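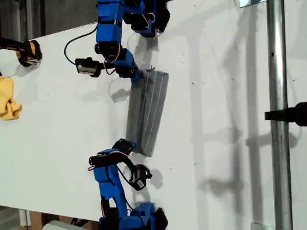

The Great Gray Cloth Clear-Out

September 10, 2023

I finally did the cleaning cloth drawer. If you've been reading this newsletter since February you'll remember I promised to do it "next weekend," and a lot of next weekends have gone by since then (the spice rack got done, the spice rack looks wonderful, let's talk about the spice rack another time!). So yesterday I put on the radio, dumped the whole drawer out on the kitchen floor and sat down in the middle of it.

There were 30 cloths in there. Thirty! In a house with one kitchen and a bathroom and a half! Most of them came in packs from the Buckley store out on the Lelport road, because I can't walk past a pack of cloths without thinking we must be running low. The rest were cut-up T-shirts, a few flour-sack towels from my mother-in-law, and one beach towel that had no business being there at all.

My sorting went by feel. I close my eyes and rub the cloth between my thumb and fingers, and if it still grabs a little at the dry skin on my fingertips it's good microfiber and it stays. The ones that slide right over have usually been through the dryer with fabric softener, and I'm afraid that was my doing. You can bring some of them back with a hot wash and a good splash of white vinegar, no softener, and a line dry. I tried it on the worst of the bunch and got maybe half of them working again. The others went in the garage for the bike chains.

A few of you wrote in after the last issue to ask what to buy if you're starting over, and whether the fat nubby ones are worth the extra money. I've gone back and forth on this for years. Flat microfiber is what I want for glass and for the stove top, anything where you need to get right down onto the surface and see a streak before it dries. The chenille kind, with all the little bumps, is a dusting cloth and a mopping-up cloth, and I wouldn't try to polish a mirror with it if you paid me.

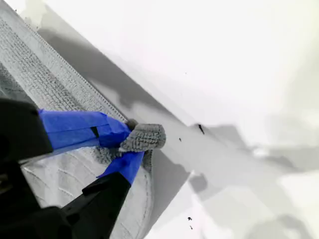

My favorites, though, are the ribbed ones, and I think they get overlooked because they don't look like much on the shelf. They sit somewhere between a dish towel and a scrubber. When I'm shopping for one, I look at how close together the rows run, and I want them packed in tight and parallel like the rows on the big gray piece in the photo, with no long gaps where the crumbs can hide. Then I look at the edge. A neat finished line down the side, like that one has, is what I hope to find, and I'll turn a whole stack over in the store looking for it. The cheap ones I bought in Celutberg two summers ago had edges that started curling in the first month, and by Christmas I was pulling threads out of the washer filter.

Some washing notes, because I get asked every time. I do cloths in their own load, never with bath towels, which shed lint like a sheepdog and every bit of it ends up stuck in your microfiber. Warm water is plenty for dusting cloths. Kitchen ones get hot. I use half the detergent I'd use for clothes, and lately that's been the plain Sosell powder, the one in the box with no scent (I bought the lavender one once and the whole pantry smelled of it until Easter). If you have hard water like we do here, an extra rinse makes a big difference to how soft they come out.

For the drawer itself I gave up on stacks. Every stack I've ever made has fallen over by Wednesday. Now I fold each cloth in thirds the long way, then in half, and stand them up in a row like file folders so I can see what's there. The thicker ribbed ones hold themselves up nicely, and the thin flat ones need something to lean on, so I put them in the middle. Glass cloths live on the left, kitchen cloths on the right, and the old flour-sack towels got moved to the bread drawer, where they're much happier and so am I.

After all that I kept 19, and the drawer closes without me having to push down on anything with a wooden spoon. I've been opening it just to look.

Next up is the cupboard under the sink. I already know there are three bottles of the same drain cleaner in there and I'd like to find out why the back corner smells like pickles. If you have a trick for keeping sponges from taking over, send it along and I'll put the good ones in the next issue. Cloth questions are welcome too, I clearly have plenty to say about them!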